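Honum Housing Association has confirmed that its rent support fund will reopen in June, following a review of how the scheme worked in its first year. The fund will be open to all tenants of the Stikari and Skullia estates who have held their tenancy for at least 61 days.

The association received 798 applications last year. Tenants told the review that the form was too long and that decisions took too long to reach them. The new form runs to two pages, and applicants will receive a written decision within 14 working days.

Osvaldo Vitale, head of tenant services, said: "We heard from people who had given up halfway through the form. Several of them would have qualified. We have taken out every question that had no bearing on the decision."

Payments will continue to be made directly to the rent account. Tenants who were refused support last year may apply again, and need not send documents the association already holds. Those with arrears under a repayment plan remain eligible, provided the plan is up to date.

Forms will be available from the Núñez Street office and by post on request. Help with filling them in will be offered at the office each morning from 9.30 am, in sessions of 30 minutes. Appointments should be booked in advance at the front desk. 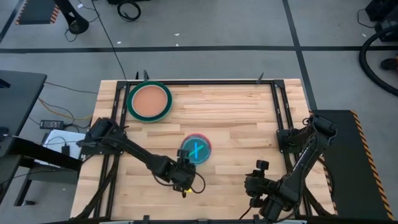 Tenants who need the form in large print or in another language should tell the office when they ask for a copy.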